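The Second Life of the Kitchen Jar

Pierina Lo Presti rents a narrow shop in Hastemau and sells food by weight. She has 15 bins along one wall, with lentils, rice, oats and dried beans, and a shelf of spices behind the counter. Customers bring their own containers. She weighs each one empty, writes the number on the bottom in grease pencil, and takes it off the price.

When she opened in April, people arrived with bread bags and yogurt tubs. Now most bring glass. One regular, Marcelino Camargo, carries a pickle jar that weighs 680 grams before anything goes into it. He says it has been in his family longer than his car.

Glass has clear advantages at home. It doesn't hold on to the smell of cumin, and you can see when the rice is running low. It is also heavy, and it breaks. Ditte Lauritsen switched her whole pantry over and went back to plastic for flour after dropping a full jar on a tile floor. "I was finding pieces for nine days," she says.

The lid is usually what fails first. Rubber seals dry out, and thin metal lids bend if you pry them with a spoon. Lo Presti keeps a box of spare lids under the register — two sizes cover nearly everything people bring in — and gives them away.

Her advice to new customers is short. Wash the jar and let it dry overnight with the lid off. Write the date on it. Buy spices in small amounts, and keep them away from the stove.

Camargo follows some of this. He doesn't date anything, and his paprika lives on the windowsill.
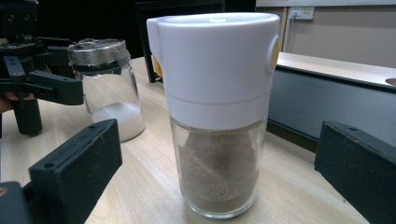
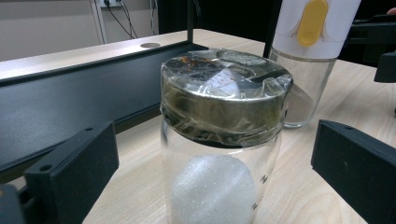

Clear glass on a light wooden tabletop.

Contact the editors | © Budska Magazine | Back to top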